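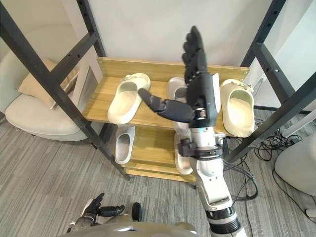 Projects > Lasivau > Progress reports

Lasivau: second progress report to the Brurnis Fund
Prepared by Everaldo Rezende, Munside
13 August 2020

1. Where we are

I'm very pleased with this period. When we last reported, in March, the arm could follow a recorded demonstration and very little else. It now picks its own approach to a shoe on a rack, and it gets there often enough that we have stopped cheering every time (we did cheer for the first week). The main result is in section 3. The short version is that teaching the robot to pause above an object before closing its hand has helped far more than any of us expected, me included.

2. What we set out to test

The question you funded was a narrow one. When a person shows a robot how to tidy, which parts of the showing does the robot really need? Our first method treated every moment of a demonstration as equally useful. The new one, which we call the Bezerra method after the street our first lab was in, marks out the moment just before contact and gives it more weight in training. We call that moment the hover.

Shoes are a lovely test for this. Slides in particular have an open end, a strap and a flat sole, and a hand can sensibly take hold of them in several different ways. On a two-tier rack the upper shelf is open to the arm from above, while the lower one has to be reached from the front. Pale shoes add to the fun: cream, white and light grey slides next to each other give the vision side much less contrast to work with than the bright trainers we used in the early trials. The grey slide between two cream ones has become our standard hard case, and the hand has to come in over it with a neighbour on each side.

We kept the rest of the setting homely on purpose. The rack stands on carpet with an armchair beside it, much as it might in someone's hallway or bedroom, and we did not change the lighting between sessions.

3. Results so far

We collected 2,618 demonstrations, all by remote operation with a person guiding the arms. Of those, 544 have been marked by hand for the hover, and those are what the new method learns from. The rest are used as they come.

The comparison was between 2 versions of the system, one trained the old way and one with the hover weighted. Both saw the same demonstrations and both were tried on the same shoe positions. On the upper shelf the new version was clearly better. It lined its fingers up with the strap before going down, and it knocked neighbouring shoes much less. What delighted me most was watching it back off and line up again after a poor approach. We never showed it that as a separate skill, and I think it picked it up from operators correcting themselves during the hover.

On the lower shelf the gain was small. The arm has to pass close to the frame posts to reach in, and it still tends to stop short. We think the trouble is in the planning of the path — the hand often has the right shoe in view and simply doesn't commit. I'd like to be careful about claiming more until we have repeated the trials.

4. Problems and delays

Marking the hover by hand is slow. Two of us did it, and we disagreed more than I'd like about where it begins, mostly on demonstrations where the operator drifted in without a proper stop. We have written a shared rule and gone back over the early ones.

Work on using both hands together has slipped. At the moment the second hand stays low while the first one works, which is fine for single slides but won't do for a pair lifted together. This was due in the present period and will now fall in the next.

Cable routing at the wrist also cost us time. The loop has to be long enough for the hand to turn fully and short enough to keep clear of the shelves, and we have changed it more than once.

5. Next steps

- Repeat the lower shelf trials with a new path planner.
- Try 4 new shoe types, starting with lace-ups and ankle boots.
- Test whether the hover can be marked automatically, using the hand-marked set as a check.
- Begin paired lifts with both hands.

6. Spending

We are within budget. Operator hours ran over and travel ran well under, and I would like to move the unused travel money across to marking. A revised table will follow separately for your approval.

If anyone from Brurnis would like to come to Munside and have a go at guiding the arm, please do ask. It takes a few minutes to get the feel of it, and new operators give us some of our most useful demonstrations!

Contact the Lasivau team | © 2020 Munside | Back to top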